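Folding by hand, recorded by gripper: Lidora's garment set

19 Aug 2025

The Lidora garment set stands at 946 accepted episodes, all of them recorded in homes with hand-held grippers. Tsion Demissie, who runs collection, set the target in June at 100 episodes for each garment class. Jeans passed it first.

"Denim is stiff enough to keep a fold and heavy enough to pull out of a weak grasp," Demissie said. "A policy trained on T-shirts closes on the hem and loses it as soon as the weight comes on."

Each operator works with two grippers, one per hand, and each gripper carries its own camera. The two streams are aligned afterwards in Trorano, the team's processing tool.
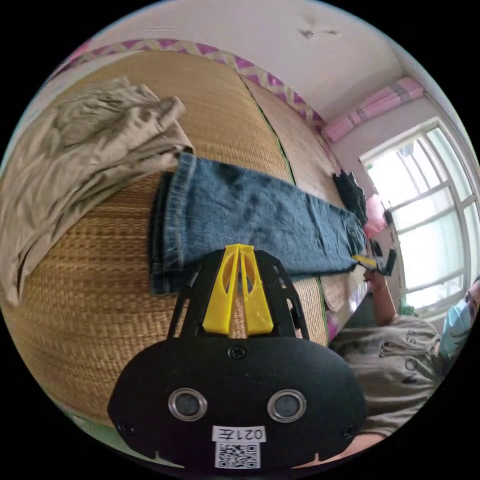 Jeans folded lengthwise on a woven mat, with the second gripper at the far end.

Demissie does not ask operators to clear the surface first. Other garments may stay where they are, provided both grippers can reach the working item. "If every mat is bare, the model learns that cloth is whatever isn't mat," she said.

Keabetswe Molefe reviews the recordings. Of the first 986 submitted, 737 went through without a query. The usual fault is speed: an operator who folds at a normal household pace blurs the moment of contact, and the grasp point cannot be labelled. Molefe asks for a short pause before each closing of the fingers.

Lifts are treated as a separate segment. "Both ends have to be held, and I want the opposite gripper in view," Molefe said. "Otherwise we are guessing where the other hand is."

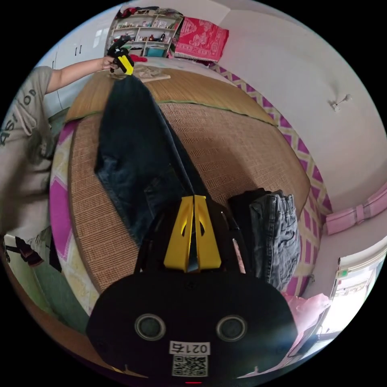 Dark blue jeans held between two grippers over a round bed.

Asked whether the set is large enough to train on, Demissie was cautious. The current policy handles a lengthwise fold on flat surfaces, she said, but has not been tested on towels. Those are next, followed by shirts with buttons.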